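Knots, Loops and Lanyards: what a length of braided cord can teach us
Project report, Materials and Making module, Etotmont

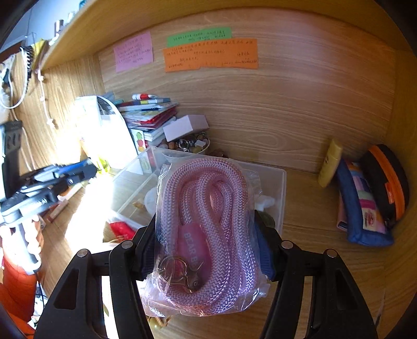
Zoi Bakalis thinks we should have picked climbing rope, as a braid is a braid and at least people have heard of climbing. She may be right! But we wanted something small enough to live on a desk, and a braided cord with a tag and a clasp gave us far more to argue over than we expected.

Our question was simple. Does the way a cord is packed change how it behaves when you take it out? We started with the pink one, coiled in long loops in a clear bag, and I fell for it at once. The weave is a fine herringbone, much tighter than the cheap cord we had been practising knots on, and the whole thing is thick enough to hold a big round curve.

Method

We cut test lengths of 300 mm from a plain practice cord (the pink one stayed whole, I refused to cut it) and stored them in 3 ways: coiled in loops, folded flat, and wound on a card tube. They went into the cupboard in June and came out at the start of term. Each length was then laid on the desk and left for 9 minutes before we drew round it on squared paper.

Results

The folded lengths were the worst by a long way. They kept sharp little corners, and two of them had a flat place where the braid had opened up and you could get a pin between the strands. The coiled ones kept a gentle wave, which mostly went when we pulled them through our fingers. Tube-wound cord stayed in a lovely even spring, very pretty and quite annoying to tie.

We also tried 2 knots on every length, a cow hitch and a figure of eight. The cow hitch sat neatly on all of them. The figure of eight kept slipping round on the folded cord, always at a corner, and we had to tie it again further along.

What we'd change

More lengths, for a start. Our drawings are good fun to look at but hard to compare, so next time we would measure how far each cord strays from a straight line. We'd also like to test a split ring against a sewn loop, as the hardware adds weight at one end and must pull on the braid when it hangs. Zoi has offered some old climbing rope for that part, and we've said yes.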